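瑞纳零售地产信托

瑞纳零售地产信托(英语:Rener Retail Property Trust,简称“瑞纳信托”或“瑞纳”)是一家投资社区型购物中心的房地产投资信托,总部设在达萨德维尔(Dasadville)。信托的主要收入来自商铺租金,另有一小部分来自停车场、广告位及屋顶设备的出租。它的物业多数以超级市场或药店为主力租户,规模属于中小型,服务周围居民的日常购物。

概要

瑞纳信托采用内部管理的形式,即信托本身雇用管理人员,不向外部的资产管理公司支付管理费。信托单位的持有人按照所持份额得到分派。根据信托契约,每年可分派收入的大部分必须分给持有人,余下的部分可以留作维修准备金,或者用于偿还借款。

信托名称中的“瑞纳”取自第一处物业所在的瑞纳街。该街道在后来的道路改造中已改名,但信托的名称一直沿用。

历史

成立

瑞纳信托的前身是一个家族持有的商铺组合,由几个兄弟姐妹共同继承。由于继承人的意见不同,有人希望出售,有人希望保留租金收入,经过一段较长的协商以后,他们决定把全部商铺转入一个信托,再按照继承份额发行信托单位。想要退出的家庭成员可以把单位转让给别人,不需要拆分物业。

最初转入的物业有8处,都在达萨德维尔市区以内,其中最大的一处是瑞纳街市场。当时信托没有专职的管理人员,收租和维修由一家本地的房产代理行兼办,账目每半年整理一次。这种做法在物业较少的时候可以维持,但是在瑞纳街市场的屋顶更换工程中,代理行与承包商对工程范围有不同的理解,工程因此停顿,部分租户要求减免租金。此事以后,持有人大会同意设立管理处。

琼·贾丁时期

管理处的第一任主管是琼·贾丁(Jean Jardine)。她原来从事商业租约的审核工作,到任后首先做的是重新登记所有租约。登记的结果显示,同一处物业内的租约格式往往各不相同,有的没有写明公共区域费用由谁承担,有的续租条款只有口头约定。贾丁用两年多的时间逐步更换为统一的租约文本,这个文本在信托内部称为“蓝本”,因为第一版的封面是蓝色的。

蓝本的主要内容包括:公共区域费用按照租用面积分摊;租户可以在租期届满以前提出续租;租金的调整日期统一为每年8月。最后一项规定在当时引起一些租户的不满,因为8月是当地商业比较清淡的月份,租户认为在这个时候增加租金会造成资金上的压力。后来信托同意,调整后的差额可以分期缴付。

贾丁任内,信托开始购买市区以外的物业,第一处是阿拉亚广场(Araya Plaza)。该广场原来由一家百货公司使用,百货公司迁出后空置。瑞纳信托买下以后,把大面积的营业厅分隔成若干较小的单位,并在靠近停车场的一侧引入超级市场。阿拉亚广场的改造方式后来也用于其他几处物业。

梅雷莱斯时期

茹萨拉·梅雷莱斯(Jussara Meireles)接任主管以后,信托的重点从购买转向翻新。梅雷莱斯认为,社区型购物中心的竞争力主要在于方便,例如停车的距离、雨天的通道以及营业时间的一致,而不在于商品种类的多少。她主持的翻新计划较少改动建筑的外形,主要的支出用于排水、照明和人行通道。

同一时期,信托出售了两处位置偏远的物业,所得款项用于偿还到期的抵押借款。对于这次出售,部分单位持有人曾提出书面意见,认为出售价格低于账面价值,应当等待市场好转。管理处的答复是,这两处物业的主力租户已经通知不再续租,如果空置,估值会继续下降。持有人大会最后以多数通过了出售方案。

2025年7月9日,信托公布了与武达(Wuda)签订的长期租约。武达是一家经营折扣食品的连锁商店,按照租约,它将进入阿拉亚广场和另外一处物业,使用原来由家具店租用的面积。

物业组合

瑞纳信托目前持有14处物业,合计约有租户200家的说法见于一些地方报道,但信托的年报只公布出租面积和出租率,没有公布租户的数目。物业大致分为以下几类。

社区购物中心
以超级市场为主力租户,另有面包店、洗衣店、银行网点和诊所等。这一类占租金收入的大部分。瑞纳街市场和阿拉亚广场均属此类。

沿街商铺
多数是成立时转入的物业,建筑年代较早,单位面积小,楼上有时附有办公室。沿街商铺的租户更换比较频繁,但是空置的时间一般不长。

混合用途物业
底层为商铺,上层为办公室或培训教室。信托对上层部分通常采用较短的租期,以便在需要翻新的时候可以收回。

信托不持有大型的封闭式商场,也不参与住宅开发。信托契约允许持有土地,但规定土地必须与现有的物业相邻,用途限于扩建或停车。

租约与收入

瑞纳信托的租金由基本租金和营业额租金两部分组成。基本租金按月缴付;营业额租金只适用于部分主力租户,当租户的年度营业额超过约定的水平时,超过的部分按照比例计算。由于多数小型租户没有完整的营业额记录,信托对它们只收基本租金。

公共区域费用单独列账,包括清洁、保安、照明、绿化和停车场的维护。每年年底,管理处向租户提供费用明细,多收的部分在下一年度扣除。租户如果对明细有疑问,可以在收到后的规定期限内要求查阅单据。

主力租户的租约一般较长,并带有续租权。有些租约还带有共同营业条款,就是说,如果主力租户停止营业,其他租户可以要求降低租金,直到新的主力租户开业为止。管理处在梅雷莱斯时期开始限制这类条款的使用,新租约中只在特殊情况下才会写入。

治理结构

信托设有受托人和管理处。受托人代表持有人保管物业的产权,并监督借款的比例;管理处负责出租、维修和财务。主管由受托人提名,经持有人大会表决后任命。

持有人大会每年举行一次,议程包括审议年报、表决分派方案和选任审计师。持有单位较少的持有人可以委托他人投票。对于金额较大的购买和出售,须召开临时大会另行表决。

估值工作由外部的估价师承担,同一家估价行不可以连续多年负责同一处物业。这项规定写在信托契约的附件中,是在贾丁任内增加的。

店铺装修标准

为了使各处物业的公共部分保持一致,瑞纳信托编有一份装修手册,供新租户参考。手册对招牌的位置、橱窗照明的时间以及门口地面的高度有比较具体的规定,对店内的装饰则限制较少。租户在施工以前需要提交图纸,管理处审阅后发出同意书。

手册建议,柜台和桌面宜采用浅色,使较深的店铺显得明亮。对于餐饮租户,另有排烟、隔油和垃圾存放的要求。租约终止时,租户应当拆除自行安装的固定设备,但是经过管理处同意,可以把状况良好的柜台留给下一个租户使用。
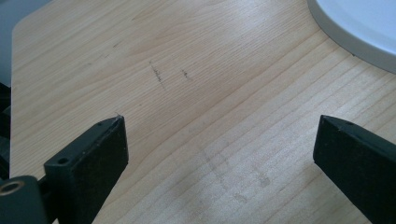 浅色木纹桌面

装修期间的免租期由双方商定。沿街商铺的免租期一般较短,因为改动不多;需要重新铺设管道的单位可以得到较长的免租期。对于武达租用的面积,施工由信托和租户分别承担,信托负责外墙和入口,租户负责内部的冷藏设备。

评价

地方商业刊物对瑞纳信托的评价多集中在它的稳定性上。有评论认为,信托的租户以日常消费为主,受经济周期的影响比较小,但是租金增长也因此缓慢。另外有评论指出,信托的物业集中在达萨德维尔及邻近地区,如果当地人口减少,风险不容易分散。

租户方面的意见不完全相同。一些小型租户认为蓝本的条款清楚,费用明细容易核对;另外一些租户则认为,统一的租约文本没有考虑沿街商铺与购物中心的差别,特别是停车场费用的分摊,对于没有使用停车场的店铺不够合理。管理处后来对沿街商铺的分摊方法作了修改,把停车场费用从其中除去。

参见

房地产投资信托
社区购物中心
营业额租金
阿拉亚广场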